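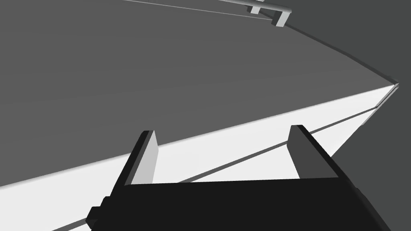

Erick Mfinanga asked, under the notice for the open day, whether Bivusus is worth the license if you only want to test gripper approaches and never plan to render anything for a customer. For that use, yes, with two reservations covered below.

Bivusus is the simulation package from Traltent. I tried it on Saturday at the Khaemba open day, where each visitor got a 30-minute slot at a workstation and the kitchen demo already loaded. The robot has two arms, each with a two-finger gripper. Cameras can be switched during a run, and the close views at the fingers are the ones I used most.

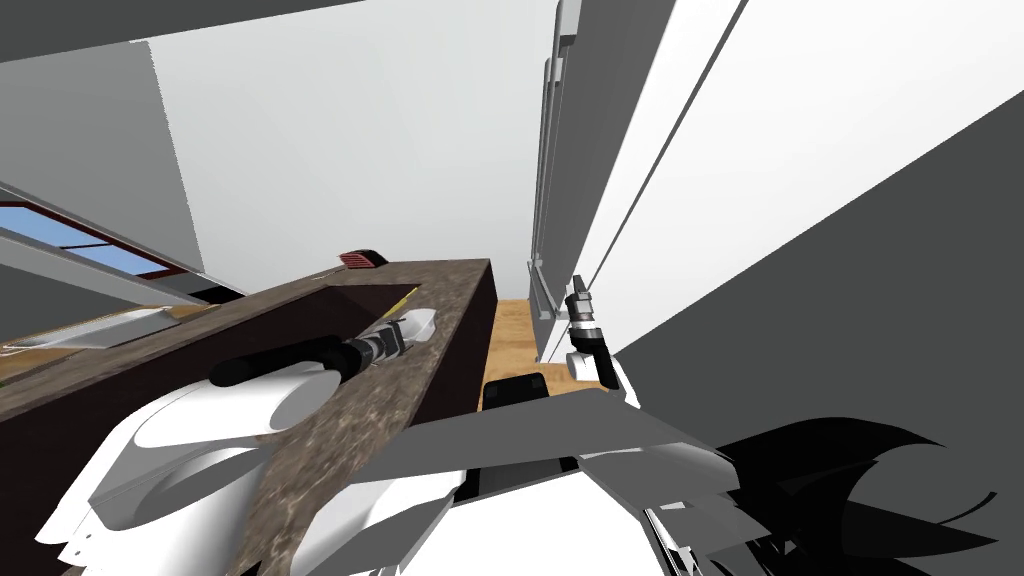
Left gripper above the counter, right gripper near the cabinet handle.

Shading is flat. Edges are clean in the finger views, less so on the arm shells, where outlines go jagged at short range. None of this affected my slot. I was checking clearance, and for clearance a plain gray plane with a hard border is easier to read than a textured one.

Jogging is by keyboard or pendant. The pendant felt slow - I timed a lag of 600 ms between key press and first motion. The keyboard was better. Finger opening is set as a number, and the fingers went to it every time I tried.
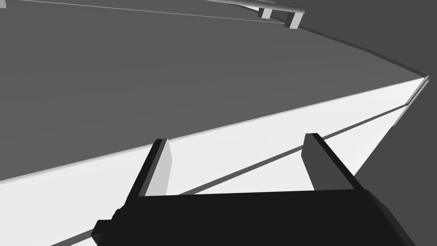 Price and licensing

The single-seat license is $1,575, with updates for a year. The Stivasness add-on, which handles contact forces, is sold separately, and the open day build didn't include it. That is my first reservation: grasp testing without contact forces stops at the approach.

The second is the camera setup.
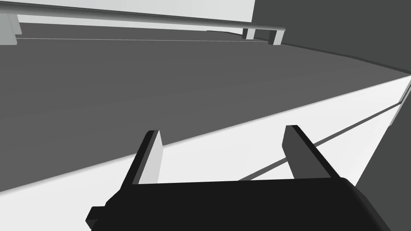

Views attached to a wrist tilt with it, and there is no option to level the horizon. After a few minutes I was correcting in the wrong axis. A fixed overview in a second window would fix most of it, and the Traltent staff said one is planned for October.

The demo machine had 32 GB of memory and never stalled. I would want to repeat the test on a smaller one before buying.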